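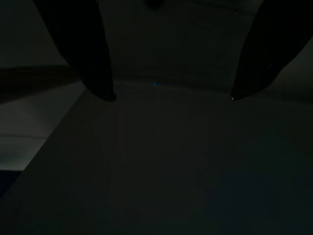 見学を終えた直後、釉薬の色幅を狭めるよりも先に、素地の乾燥に要する日数を見直すべきではないかとの指摘が、モルヴィズ・スカーム(Morfudd Skyrme)氏から出された。焼成後の色むらとして報告されているものの多くは、窯に入る前の段階に原因があるのではないか、というのが同氏の見方である。以下の報告は、この指摘を踏まえ、当日の配付資料と聞き取りの記録を整理し直したものである。

オクサネン製陶所(Oksanen)視察報告

1 視察の概要

本会工芸産業部会は、2019年9月10日、ホンドトン(Hondton)にあるオクサネン製陶所を訪問した。参加者は8名であり、うち4名が部会員、残りが加盟事業所の技術担当者である。視察は、同製陶所が年に一度実施している一般公開に合わせて行ったが、午後については先方の配慮により、通常は公開していない原料調合室および試験窯の見学が認められた。案内は、製造部門を統括するクリストヴァン・パトリシオ(Cristóvão Patrício)氏が担当した。

今回の視察は、本年2月の部会において、中小規模の製陶事業所における工程管理の実態を把握する必要があるとの意見が出されたことを受けて計画されたものである。対象の選定にあたっては、食器を主力とし、成形から出荷までを同一の敷地内で行っている事業所であることを条件とした。

2 製陶所の沿革と立地

オクサネン製陶所は、当初は屋根瓦および排水用の土管を製造する事業所として発足した。現在の食器製造に転じたのは先代の時代であり、敷地の北側には、土管の乾燥に用いられていた長屋状の建物が残されている。この建物は改修を経て、現在は素地の保管庫として使用されている。壁が厚く、外気の変化を受けにくいことが転用の理由であるとの説明があった。

ホンドトンの町は川沿いの低地に位置し、かつては原料土も周辺で採取されていた。採取は既に終了しており、現在の原料土はすべてフルタムスカ(Fultamska)の採掘場から搬入されている。地元の土は鉄分が多く、瓦には適していたものの、白い素地を求める食器には使用が難しかったとのことである。ただし、化粧土の一部には、終了前に掘り出して貯蔵した地元の土が今も用いられている。貯蔵分は減少しており、代替の検討が始められている。

3 午前の見学(一般公開)

(1)成形工程

一般公開の見学路は、成形場から始まる。皿類は機械ろくろにより、急須、水差し等の袋物は鋳込みにより成形されている。鋳込みに用いる石膏型は自社で製作しており、型の製作室は成形場に隣接している。型は使用を重ねるにつれて吸水性が低下し、肌の細部も鈍くなるため、使用回数を帳簿で管理し、一定の回数に達したものから順に廃棄する。帳簿は現在も手書きである。電子化を試みた時期もあったが、泥漿の付着した手で記入する現場の事情に合わず、紙に戻したという。

成形場では、見学者が高台の削り作業を体験できる区画が設けられていた。当日は近隣の学校からの来場者が多く、部会の一行は時間の都合により体験を辞退した。

(2)素焼きおよび施釉

素焼きを終えた製品は、施釉場に運ばれ、浸し掛けまたは吹き付けによって釉薬が施される。主力製品である「イクロウ」(Iklow)は、灰白色の釉薬を用いた食器の系列で、無地のまま出荷されるものが大半を占める。無地であるために釉薬の厚みの差がそのまま目に付きやすく、浸し掛けの時間と引き上げの角度については、担当者ごとの差を抑える訓練が続けられている。

訓練の方法として、同一の素焼き片に熟練者と訓練中の者が交互に釉を掛け、焼成後に並べて比較する手法が紹介された。壁面にはこの試験片が年ごとに掛けられており、参加者の関心を集めた。加盟事業所の参加者からは、試験片に調合番号だけでなく当日の湿度も記しておけば、後の検討に一層有用であろうとの意見があった。先方からは、湿度は別の記録簿にあるが、試験片との照合には手間を要しているとの回答を得た。

(3)本焼成および選別

本焼成にはガス窯が使用されている。窯詰めは、棚板の位置による温度差を考慮し、器種ごとに配置が定められている。配置図は窯の脇に掲示され、変更の際には変更者の署名を要する。

選別は自然光の入る部屋で行われる。製品は三つの等級に区分され、最も低い等級のものは敷地内の売店で販売されている。売店の売上は経営上小さくない割合を占めるとのことであったが、具体的な数字の開示は控えられた。

4 午後の見学(非公開区域)

(1)原料調合室

原料調合室では、長石、石灰石、灰等の原料が袋単位で受け入れられ、入荷のたびに小量の試験調合が行われる。天然原料は産地が同一であっても成分に変動があり、釉調に影響を及ぼす。同製陶所では、新旧の入荷分を一定期間混合して用いることで急な変化を避けている。

パトリシオ氏によれば、過去に最も苦慮したのは灰の調達であった。従来の供給元が廃業した際、代わりの灰では光沢が強くなりすぎ、イクロウの落ち着いた質感が得られなかった。調合を改めて従来に近い釉調を得るまでに、最大で700点の試験片を焼いたと記憶しているとの説明があった。試験片の一部は、調合室の引き出しに番号順に保管されている。

(2)試験窯

試験窯は電気式の小型窯である。本焼成のガス窯とは雰囲気が異なるため、試験窯の結果をそのまま量産に適用することはできない。同製陶所では、試験窯で候補を絞り、その後にガス窯の余白に試験片を入れて確認する二段階の方法をとっている。参加者からは、余白の位置によって結果が左右されるのではないかとの質問があり、先方は、確認用の試験片は常に同一の棚の同一の位置に置くことを原則としていると回答した。

(3)素地保管庫

旧土管乾燥場を転用した素地保管庫についても見学が認められた。成形後の素地は、布で覆われた状態で棚に置かれ、器種に応じた期間を経て素焼きに回される。繁忙期にはこの期間が短縮される場合があるとの説明があり、冒頭に記したスカーム氏の指摘は、この点に関するものである。

5 意見交換

見学の終了後、製陶所の会議室において30分間の意見交換を行った。主な内容は次のとおりである。

素地の乾燥期間について。スカーム氏の指摘に対し、パトリシオ氏は、乾燥の不足が素焼き後の吸水性のばらつきにつながり、結果として釉の厚みに差が生じる可能性は否定できないと述べた。一方で、繁忙期の短縮は出荷計画と結び付いており、製造部門のみの判断では変更が難しいとの説明があった。短縮した時期の製品とそれ以外の製品について選別結果を比較する作業に着手する意向が示された。

技能の継承について。施釉および窯詰めの担当者の高齢化は、加盟事業所にも共通する課題である。同製陶所では、担当を固定せず、一定の期間ごとに隣接する工程を経験させている。これにより、前後の工程の都合を理解した上での作業が可能になったとの評価がある反面、一つの工程に専念したいと希望する従業員への対応が課題として残されている。

一般公開の運営について。一般公開の当日も通常どおり製造が行われるため、見学路と運搬路が交差する箇所では人の流れを一時的に止める必要がある。本年からは、素焼き品の運搬を午前の早い時間に集中させる方法がとられた。

6 所見

オクサネン製陶所の工程管理は、手書きの帳簿、掲示、試験片の保管といった従来の手段を中心としながら、記録の継続性が保たれている点に特色がある。他方、湿度、乾燥日数、選別結果といった記録がそれぞれ別の部署に置かれ、相互の照合が容易でないことは、先方も認めるところであった。加盟事業所においても同様の状況が少なくないと考えられ、次回の部会では、乾燥工程の記録様式を議題として取り上げることとしたい。

地元の土の代替に関しては、化粧土の発色に関わる事項であり、先方の検討の進捗に応じて改めて情報の提供を依頼する予定である。

なお、当日配付された資料のうち、釉薬の調合に関するものは複製を禁じられているため、本報告には添付しない。閲覧を希望する加盟事業所は、部会事務局に申し出られたい。

工芸産業部会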